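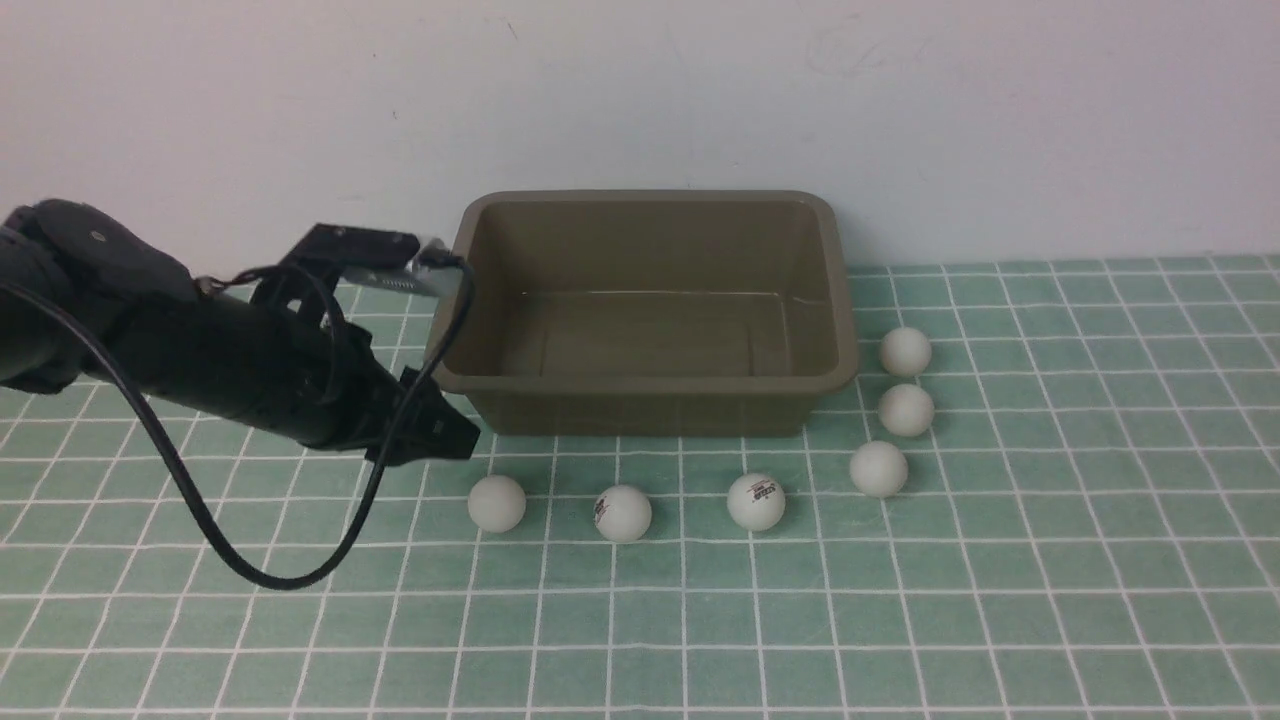
Mar 2, 2026

**Rarklow robotics club moves ball-sorting project to learned control**

The student robotics club at Rarklow Technical College has replaced the scripted motion program on its ball-clearing arm with a policy trained from recorded demonstrations. The change was made after the club's entry at the Lasau student meet last August lost most of its points to balls placed outside a fixed list of start positions.

The task is short. Ping-pong balls are set out on a gridded green covering in front of and beside a plastic tub, and the arm has to put all of them in the tub. A run ends when the last ball is in, when a ball leaves the covered area, or when the clock reaches 51 seconds per ball. There is no penalty for the order in which the balls are picked up. Touching the tub is allowed. Moving it by more than one grid square is not.

Gregor Galbraith, who teaches the second-year automation course and supervises the club, said the old program worked well on the positions it had been written for and badly on everything else. "We had a table of coordinates and a sequence. If a ball rolled two squares, the gripper closed on air and went on to the next line," he said.

The new system was built by a group of three students, Bronwyn Maihi, Flynn Donnelly and Hamish Gilchrist. Maihi handles data collection, Donnelly the training code and Gilchrist the arm itself, including a rebuilt cable run and new finger pads fitted over the winter break.

## Data

The group has recorded 1000 demonstrations so far. Each one is a full clear of the table by a student operator. After review, 463 were kept for the first training set. The rest were set aside for dropped balls, long pauses, camera faults or an operator correcting the tub by hand.

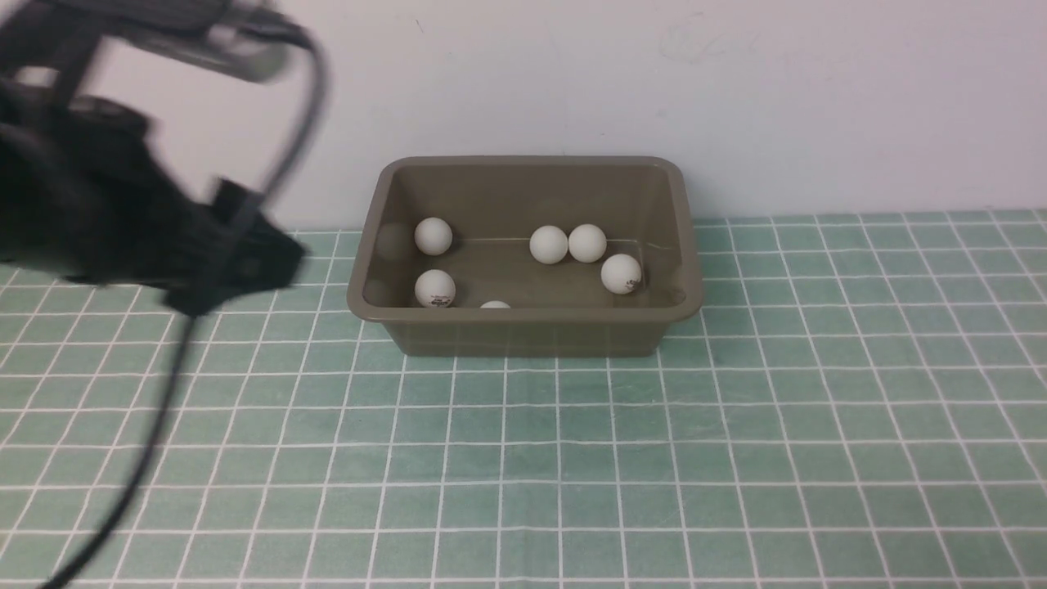 *The gripper beside the tub, with six balls inside. Rarklow robotics club.*

Maihi said the review took longer than the recording. Two students had to agree before a demonstration was kept, and a third broke ties. The group may go back to some of the rejected material, in particular the runs where a ball was dropped and then recovered, which the current policy handles poorly.

Ball count and layout are varied between recordings. Layout cards are drawn from a shuffled deck, and the operator places the balls by eye to match. The cards show areas of the grid instead of exact squares, so two setups from the same card differ slightly.

Balls close to the tub wall are the hardest case. The fingers need clearance on both sides, and an approach from the wrong angle pushes the ball along the wall or under the rim. Pairs that sit together are the next hardest — the gripper tends to close on one and knock the other.
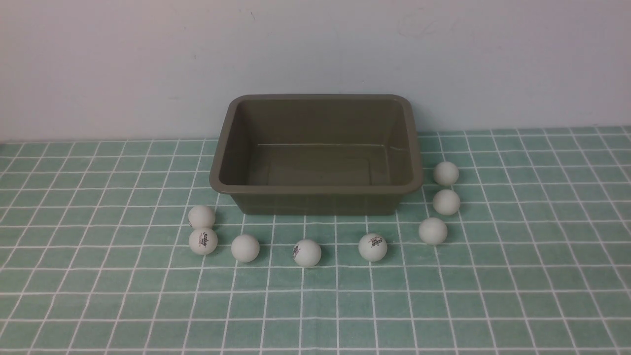

Donnelly has trained three versions of the policy since January. The first used a single view and often misjudged depth near the far edge of the table. The second added a view from the wrist. The third keeps both views and shortens the stretch of motion predicted at each step, so the arm can react sooner when a ball rolls. Training the third version took 3225 minutes on the department's shared workstation, split over several nights because the machine is booked for coursework during the day.

The club has not published a success rate. Galbraith said the group would wait until a fixed test protocol was in place, with layouts drawn by someone outside the project. In informal trials the third version clears scattered layouts more often than the old script did. It still slows down when a ball comes to rest against the tub, and at times it hovers without committing to a grasp.

## Hardware

The arm is the same one used at Lasau. Gilchrist replaced the original finger tips after they were found to be wearing unevenly, and moved the cable clamp so that the slack no longer pulled on the wrist joint at full reach. He also wrote a limit into the controller that stops the arm from descending further once the motor current rises above a set value. Before that was added, the fingers pressed hard enough against the table on two occasions to trip the supply.

The next change planned is a softer pad on the inner faces of the fingers. Samples in two thicknesses have been ordered from Etlow, a local supplier of foam and rubber parts.

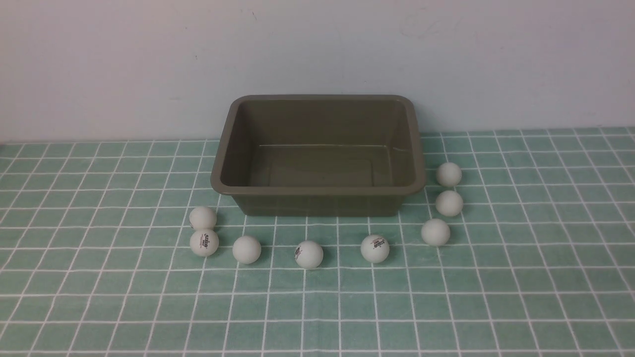 *A layout with eight balls, two of them close together at the front left corner of the tub. Rarklow robotics club.*

## Next steps

The group will present the project at the college's Whitcombe Prize review at the end of term. The prize is awarded each year for student work in control and automation. Delwyn Whitcombe, who chairs the panel, has asked entrants to submit their training data along with the code, a new requirement this year. Entries are judged on documentation and repeatability as well as on the demonstration.

The club plans to return to Lasau in August with the learned policy. The rules there are expected to stay the same apart from the start layouts, which will now be drawn by the judges immediately before each run.

Students who want to help with recording or review can sign up on the sheet outside the automation lab. Operators need to complete the arm safety session first, and no programming experience is required.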